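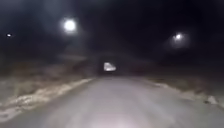 A paved road at night, lit from the front.

Diltora
Scripts for auditing account recovery on small-business phone lines and email

Diltora is a set of scripts and a labeled log collection for checking how easily someone could take over an account through its recovery steps. It covers call forwarding changes, voicemail PIN resets, recovery email chains and backup codes. It does not test passwords and it never tries to log in to anything.

Maintainer: Yareli Maldonado
Status: maintained, small fixes only
License: see LICENSE in the root folder

What is in the repository

audit/ holds the command line tool.
logs/ holds the 241 labeled recovery logs, one JSON file each.
schema/ holds the field definitions. Read these before writing your own parser.
notes/ holds the labeling guide and a list of open disagreements.

The logs

Each log records one recovery attempt made by a tester on a test account. The accounts were opened for this work at two providers, Brastitz (voice and voicemail) and Gyamfi (hosted email), and closed when labeling was done. No customer data is included. Phone numbers and email addresses were replaced with stable tokens, so the same token always means the same account within a release. Tokens change between releases.

Fields you will use most:

attempt_id: unique within a release
channel: voice, web, chat or email
proof_asked: what the provider asked for, as a list
proof_given: what the tester supplied, as a list
outcome: granted, denied, escalated or abandoned
wait_minutes: time from first contact to outcome

An empty list in proof_asked means the tester was asked for nothing. A null means the field was not recorded. Please keep these apart. Version 1 of the parser treated both as empty and the outcome tables came out wrong.
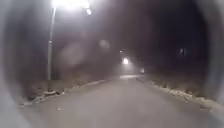
Street lamp and fog, night.

Running the tool

You need Python and the packages in requirements.txt. From the root folder:

python -m audit run --logs logs/ --out report.csv

Up to 6 workers can run at the same time with --workers. The default is 2. More workers will not help much on a laptop, as most of the time goes to reading files.

To check your own setup, fill in template.json and run:

python -m audit chain template.json

This prints every path from one recovery method to another. If your email recovers through your phone line and your phone line recovers through the same email, the tool marks the pair as a loop. Loops are the most common finding and usually the easiest to fix: print the backup codes and move one of the two accounts to a different recovery address.

Timeouts

Any attempt with no answer after 60 minutes is labeled abandoned, even if a reply came later. Late replies are kept in the late_reply field and do not change the outcome. 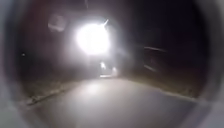

Bright light ahead, after dark.

Known problems

Chat transcripts longer than one session are split across files. Use parent_id to join them.
The escalated label is applied unevenly in the early voice logs. See notes/disagreements.txt.
The Stalurell export format is read-only for now. Writing to it drops the proof_given field.
Windows paths with spaces need quotes.

Reporting issues

Open an issue with the attempt_id and the release tag. Do not paste real phone numbers, codes or recovery addresses into an issue. If you do it by mistake, write to the maintainer to have it removed, and replace the codes right away.

The next release is planned for February and will add the fixed voice labels.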